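## Section 4: Fitting and Adjusting the Headrest

This section applies to mesh-back task chairs issued under the Woturwood seating program. Complete Section 3 (base, gas lift and seat) before you begin. Headrests for the Dirholm and Bataineh chairs are packed separately, and their brackets are not interchangeable. Check the label on the inner bag against the chair before opening it.

### 4.1 Before you start

1. Clear a level area of floor and lock the casters, if your chair has locking casters.
2. Lower the seat fully.
3. Set the recline lever to the upright position.
4. Lay out the headrest, the bracket, the 3 bolts and the hex key. Keep the spare washer in the bag.

**Caution:** Do not lift or carry the chair by the headrest. The bracket is made to support the head and neck only.

### 4.2 Attaching the headrest

1. Stand behind the chair and find the mounting plate at the top of the backrest.
2. Seat the bracket against the plate and start all bolts by hand.
3. Steady the backrest with one hand and tighten each bolt a quarter turn at a time, moving from one to the next.
4. Stop when the bracket is flush with the plate. Overtightening can crack the plastic housing.
5. Pull gently upward on the rim of the headrest. There should be no play at the bracket.

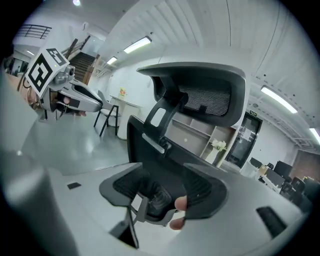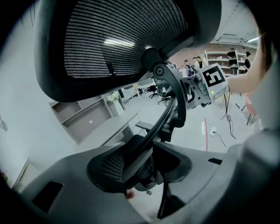
*Figures 4-1 and 4-2. Mesh headrest and its support.*

### 4.3 Setting the height and angle

1. Sit with your lower back against the lumbar section and both feet flat on the floor.
2. Raise or lower the headrest until its center meets the back of your head, just above the neck.
3. Tilt the headrest until it touches lightly. It should not push your head forward.
4. Recline the chair and check the contact again. Most users need a second, smaller adjustment at this point.

The seat-to-headrest height should be almost 100 cm at the highest setting for the Bataineh chair. If it falls well short, the bracket has probably been fitted upside down - remove it and repeat 4.2.

**Note:** Keep fingers away from the pivot while changing the angle. Two people should adjust the chair if the user cannot comfortably reach behind the head.

### 4.4 Care of the mesh

- Vacuum with a soft brush once a month.
- Wipe marks with a damp cloth and mild soap. Do not use solvent or bleach.
- Do not hang coats or bags from the headrest.
- Check all bolts after the first week of use, and again each September during the furniture inspection.

A torn or sagging mesh panel cannot be repaired on site. Tag the chair, take it out of use and request a replacement panel under part number 216.

### 4.5 Reporting a fault

Report loose brackets, cracked housings or missing parts to Alcides Benavides, Furniture and Fittings, Brisbridge office. Give the chair model, the room number and the date of assembly. Leave the chair as it is until it has been inspected.

Section revised 17 October 2026. Continue to Section 5, Armrests.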